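4.2 Entering a Bound Volume in the Fondberg Catalog

Use this section to create a dealer record for a single bound book. Maps, prints and loose plates are entered under 4.3.

1. Open Records and select New, then Bound Volume.
2. Type the title as it appears on the title page. Do not copy it from the spine.
3. In Format, pick the size code (folio, 4to, 8vo, 12mo). If the leaves have been trimmed, tick Cut Down.
4. In Collation, enter preliminary pages in roman numerals and text pages in arabic. Separate the two with a comma.

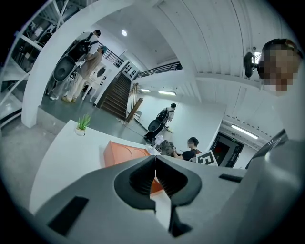
5. Enter plates in the Plates field only. Plates included in the page count must also be marked Paginated, or the totals will not match on export.
6. Choose a binding term from the Juvemora list. Free text is accepted but will not be searchable.
7. Describe wear under Condition. Start with the covers, then the hinges, then the text block.

Note: The Condition field holds 3,000 characters. Text past this limit is dropped when the record is saved.

8. Under Provenance, enter bookplates, stamps and owner's initials exactly as found. Put doubtful readings in square brackets.
9. Select Check. Correct any field outlined in red and select Check again.
10. Select Save as Draft.

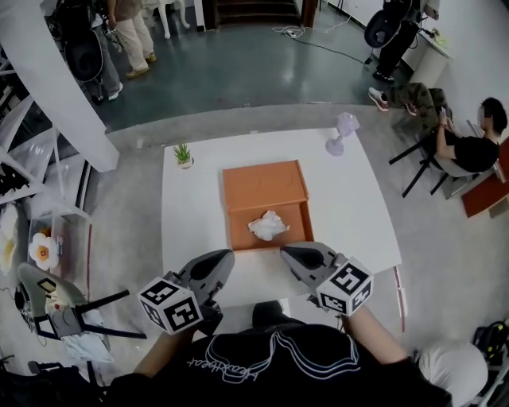
Two grippers held over a table, with an open orange box between them.

Caution: Publishing locks the stock number. To change it later, the record must be withdrawn and entered again.

Drafts are listed 25 to a page, newest first. Records brought in from Grgić files keep their old stock numbers and may need step 6 repeated.

Section last revised 2021-01-22.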